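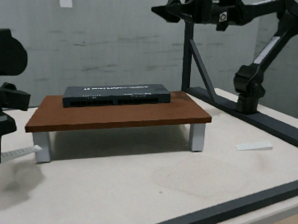

About Etier

Etier writes software for robot arms that work in pairs. We make the layer that sits between "pick that up" and the motor commands: motion planning, coordination, collision checking, and the simulator we use to find out how wrong we were before a customer does. We don't build arms, sell arms or have strong feelings about what color your arms should be.

The company started in April, in the back half of a former dental supply office that still has the parking spaces marked for deliveries. Mark Anthony Abella and Reynaldo Castillo had spent the previous six years at Standota, a systems integrator, where they were sent to sites to work out why two machines that behaved perfectly well alone would freeze the moment they shared a table. The usual answer was that each arm had been given a big invisible box around it and told never to enter the other one's box. The boxes overlapped. Both arms waited. Somebody got a phone call.

Mark wrote a small planner to deal with this on one job, then copied it to the next job, then to one more, and by then it had picked up a settings file long enough to need its own table of contents. Reynaldo suggested they either throw it away or start a company. There was a fairly long discussion.

What we make

Rosico is our planner. You give it two arms, a description of the workspace and a list of things that have to happen, and it works out who moves when. It treats the pair as one machine with a lot of joints, so an arm can pass through space the other one left a moment ago. It replans when the world changes, and it will tell you in a plain sentence why it refused to do something. The sentence part took longer than the planning part. Early versions said "infeasible" and left it there, and our first customer printed the word out and taped it to a cabinet.

Tóth is our simulator. It's where most of our day goes. Tóth renders the work cell as the cameras would see it, runs the contact physics, and plays back anything Rosico comes up with. We put in network gear, low stands, support frames, cable ties or things very much like them, whatever a customer's technicians have to handle, and then we let the arms loose on it. Shadows are in there too, on purpose, along with scuffs on the walls. Perception code that has only ever seen a spotless wall gets nervous around a real one.

People ask about the accent. It's named after Mark's high school physics teacher's dog. Leaving the accent in has broken three build scripts and one invoice, and it's staying.

There's also a set of tools that don't have names, because we ran out of patience for naming. One compares two recordings of the same task and shows where they part ways. Another checks camera calibration overnight and sends a message at 6 a.m. if it's unhappy. It's often unhappy. We've moved the message to 8.

How we work

Every change to Rosico runs through 3000 simulated tasks before anyone is allowed to merge it. A full run takes roughly 13 hours, so people tend to start one on the way out the door and read the damage over coffee. If a task fails, the person who made the change watches the playback. Reading the log doesn't count. We've all sat through an arm confidently setting down an object two inches above a table, and it does stay with you.

The failures go into a folder we call the museum. New hires spend their first week in it. Some of the exhibits are bad math, some are bad models, and a surprising number are a unit somebody forgot to convert. One long-running piece involves a gripper that decided the safest route to a part on its left was most of the way around the world to the right. The plan was valid. It met every limit we had set. We added a limit.

We're careful about what simulation can tell us. Rubber, dust, a cable with its own opinions about where it would like to lie — Tóth does its best with these and gets some of them wrong. When a task depends on something soft or springy, we say so in the report, and we ask for time on the customer's hardware before we'll put our name on it. This has cost us a couple of contracts with people who wanted a number by lunch.

Who we are

Mark runs the planning side. He still writes code most days and still reviews all of it, including the comments, which he'll correct for grammar. Reynaldo runs Tóth and the perception work, and talks to customers, an arrangement that dates from the time Mark talked to one. The rest of us are a mix of controls people, graphics people who got tired of making explosions, and one former piano tuner who turned out to be very good at finding vibration in a joint.

We're small and intend to stay that way for a while. We share one kitchen, one good screwdriver set and a whiteboard with a corner marked DO NOT ERASE that contains a diagram none of us can read anymore.

Who we work with

Mostly we work with shops that already have arms and want them to do fiddlier jobs: handling electronics, kitting, cable work, repair benches. If you have one arm and a conveyor, you probably don't need us, and we'll tell you so on the first call. If you have two arms and a person standing nearby with a hand on the stop button all day, we should talk.

A typical project begins with a model of your cell. You send drawings, measurements and photos. We build it in Tóth and send it back to you for corrections, and there are always corrections. (Please measure the table. The drawing of the table is never the table.) After that we run your tasks, write up what worked and what didn't, and come out to your site for the first live runs. You keep the model when we're done, along with every recording.

Jobs

We hire slowly, mostly for planning, contact simulation and tooling. Send a short note about something you built that broke in an interesting way. A resume is fine too. There's a practical exercise, it's paid, and it uses an old exhibit from the museum. If you fix it, please tell us how.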